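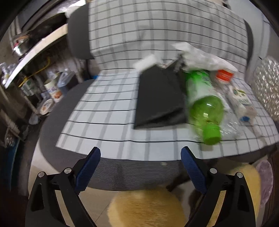 Halliday has put a subscription on its note-taking app, and the pitch is that 40 dollars a year buys you "calm." I have used the free version since September and it was calm enough. The new one opens with a dashboard, a greeting and 3 panels I can't close. My own filing system is an office chair with a checked cloth thrown over it, a black pouch on the seat and a green bottle lying next to a crumpled plastic bag, and I can still find things there faster than I can find a note from last week in Halliday's sidebar.

Tadhg Mac Carthaigh, who reviews this stuff for Brakovach, calls the redesign brave. I'd like to know what he thinks was at risk. The people who paid will stay because their notes are in there, all 200 of them in my case, and the export button now sits under a menu called Journeys.

Vullmont did the same thing with its calendar and took 20 months to put the week view back. They announced it as a new feature. I expect Halliday is taking notes, though I wonder what in.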